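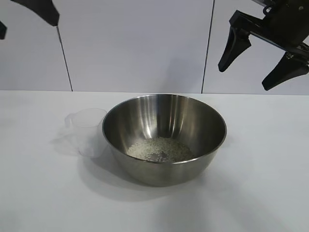

How to Check a Family Story Against the Town Records

Every family has one. Ours said that the first of us in Stisthorpe arrived in 1669, owned 600 acres by the creek, and gave the land for the meetinghouse. I believed it until I sat down with the records. Most of it fell apart in an afternoon.

You can do the same with yours. You need a notebook, a pencil (many reading rooms don't allow pens) and a willingness to be disappointed.

1. Write the story down before you look anything up. Put down exactly what you were told and who told you. If you skip this, you will adjust the story as you go and end up thinking it was right all along.

2. Break it into claims. Mine had three: a date, an acreage and a gift. Each one has to stand alone. A true date does nothing for a doubtful acreage.

3. Start with the deeds, and leave the printed county history on the shelf for now. Those thick books were often paid for by subscribers, who got to supply their own biographies. The entry on my family was written by my family.

Look in the grantee index first, under every spelling you can stand. Clerks wrote what they heard. I found Mieczysław Laskowska, a much later owner of the same lot, under four different letters of the alphabet.

4. Read the whole deed. An index line tells you a deed exists and very little else. The famous 600 acres came to 20, with "more or less" after it, and the seller kept the right to cut wood.

5. Check the tax lists for the same years. A man who owned 400 acres would normally be taxed for more than a cow. If the lists are missing, write "missing" in your notes. A gap in the records doesn't prove your story, whatever your uncle says.

6. Be hard on dates. Ours came from a carved stone over a door. Sepehr Asadi, who has read more Watarora church books than I ever will, asked me who carved it and when. The receipt for the carving was in the church accounts, dated two centuries after the year on the stone.

7. Treat online trees as rumor. Forty trees that agree may all be copies of one bad guess — follow the citations back, and if there are none, stop there.

8. Write up what's left, with the book and page number for each claim. Mark the rest "not found." I still haven't found any deed for the meetinghouse land, from us or from anybody else. The Margaritis family say they gave it. They haven't shown me a deed either.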